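Une planche en bambou supporte mal deux choses : l'eau qui stagne et le lave-vaisselle. Le reste se rattrape presque toujours avec un peu de sel, un demi-citron et de l'huile.

## Trancher le citron sur la planche

Lavez le citron à l'eau chaude et frottez-le avec une brosse, même s'il est vendu non traité. Séchez-le bien, car un citron mouillé roule. Coupez les deux bouts jusqu'à la pulpe, puis faites des tranches de l'épaisseur d'une pièce de monnaie. Trop fines, elles se déchirent au moment de les fendre pour les poser sur le bord d'un verre.

Pour les enfants, un couteau en plastique suffit si le citron est mûr et un peu souple. Il faut d'abord entamer l'écorce avec un vrai couteau, ensuite la lame en plastique passe dans la chair sans forcer. Les couteaux en plastique ont aussi l'avantage de ne presque pas marquer le bambou. En revanche, ils gardent la couleur du curcuma et de la betterave.

Retirez les pépins avec la pointe de la lame, tranche par tranche. Rangez ensuite les tranches en les faisant se chevaucher, elles sèchent moins vite que posées à plat chacune de leur côté.

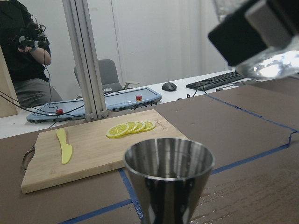
Si vous ne les servez pas tout de suite, couvrez-les d'un torchon humide ou glissez-les dans une boîte fermée, au réfrigérateur. Elles tiennent une journée sans problème. Le lendemain, elles sont encore bonnes pour une carafe d'eau, plus vraiment pour décorer.

Les bouts coupés au départ ne se jettent pas. Mettez-les dans la bouilloire avec de l'eau, faites bouillir, laissez reposer une heure et rincez deux fois.

## Nettoyer la planche après les agrumes

L'acide du citron ne fait pas de mal au bambou si on ne l'y laisse pas toute la nuit. Passez la planche sous l'eau tiède, des deux côtés, avec une goutte de liquide vaisselle. Essuyez-la, puis mettez-la debout. À plat sur le plan de travail, elle sèche d'un seul côté et finit par se voiler.

Pour les odeurs d'ail ou d'oignon :

- saupoudrez la planche de gros sel ;
- frottez avec un demi-citron, dans le sens des fibres ;
- laissez agir 6 minutes ;
- raclez, rincez, essuyez.

Une inscription imprimée ou gravée légèrement finit par pâlir avec ce traitement. Si vous y tenez, frottez à côté.

Pour l'huile, prenez de l'huile minérale alimentaire. L'huile d'olive et l'huile de tournesol rancissent et laissent la planche collante. Une couche fine le soir, on essuie l'excédent le matin. Chez nous, un flacon de 100 ml dure très longtemps.

S'il y a une poignée en métal, séchez bien l'endroit où elle entre dans la planche. L'eau s'y loge et noircit le bambou. Un coin de torchon passé dans l'interstice suffit. Ulises Ticona y met en plus un peu d'huile avec un coton-tige, je le fais aussi quand j'y pense.

## Les gobelets en inox

Les traces de doigts et les voiles blancs partent avec du vinaigre blanc coupé de moitié d'eau. Rincez et essuyez avec un chiffon microfibre sec. Évitez la paille de fer, même fine, qui raye le poli pour de bon. Pour le fond des gobelets étroits, enroulez le chiffon autour d'un manche de cuillère en bois.

Ne laissez pas de jus de citron dedans d'un jour sur l'autre. L'inox résiste bien, mais le goût reste et la ligne séchée est pénible à enlever.

## Le ruban de masquage sur une table

Le ruban bleu de peintre sert bien à délimiter une zone de travail sur une table, par exemple quand on cuisine à plusieurs. Il se décolle mieux que le ruban beige, à condition de ne pas le laisser des semaines. Tirez lentement, en rabattant le ruban sur lui-même. S'il reste de la colle, un peu d'huile de cuisine sur un chiffon, cinq minutes d'attente, puis de l'eau savonneuse.

Essuyez sans tarder le jus qui coule sur la table. Sur un vernis fatigué, il peut laisser une marque mate. Essayez alors une noix de cire incolore, d'abord dans un coin.

Page relue le 9 mars 2018. Merci à Jhonatan Ticona pour l'astuce de la bouilloire.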